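Replacing the Insole and Re-lacing a Running Shoe

Applies to the Jultivard and Clornlow trainers, and to most road shoes with a removable insole. Replace the insole when the heel has gone flat or the top cover has started to lift.

Step 1. Loosen the laces down to the lowest eyelets and pull the tongue forward. Lift the old insole at the heel and draw it out slowly. If glue holds it at the toe, work it free with two fingers.

Step 2. Lay the old insole on the new one, heels matched, and trace the toe end with a pen.

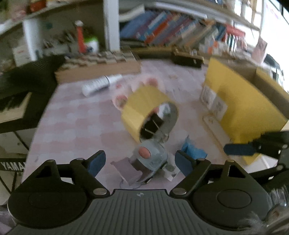

Trim the new insole along the line, cutting outside it on the first pass. Take off no more than 2 mm at a time and test the fit after each cut. To stop the paper pattern from sliding while you trace, use tape from a small dispenser, such as a clear plastic one with a thumb button on top. Remove all tape before the insole goes into the shoe.

Step 3. Slide the insole in toe first and press the heel down flat. Run a hand along the edge. Any fold will cause a blister within 5 km.

Step 4. Re-lace from the bottom. For a loose heel, use the top eyelets to form a loop on each side, cross the laces through the loops, and pull down before tying.

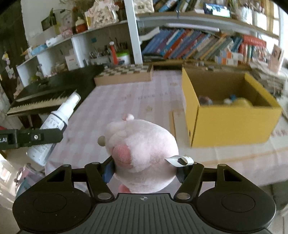

Plush pig and spray bottle by the bed.

Step 5. Walk for up to 4 minutes indoors, then check both shoes for even tension. If the toes feel tight, trim again.

Part number for the standard Graltudine insole: 1449.

Page by Siyabonga Mkhize. Last revised 14 September 2024.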